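Bitina Technical Readers
June | Author: Gwynne textbook staff

Search this book Enter keywords Go

Chapter 18
Visiting a Simulation Lab

An open day at a robotics lab usually starts at a monitor. The Zemum open day, on which this chapter draws, used simulated rooms with plain walls and domestic furniture. Each session ran 2 hours. 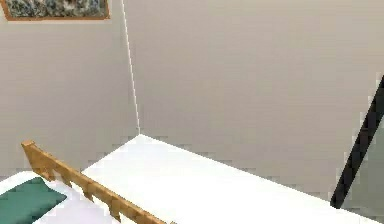 One visitor asked whether an arm that works in software can be trusted with a real bed or table. The guide replied that it cannot, until the same task has been run on hardware.

The second demonstration dealt with markers. A square black-and-white tag gives the software a fixed reference from which position and angle are computed.
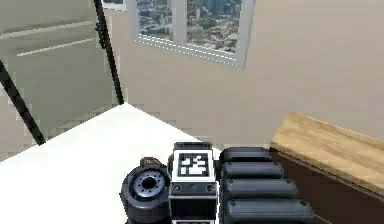

Errors in that reference carry through to every later motion. Section 18.2 sets out the calculation, using the Rallel data set of 500 trials.

Contact the publisher | Copyright Bitina | Page 812 | Back to top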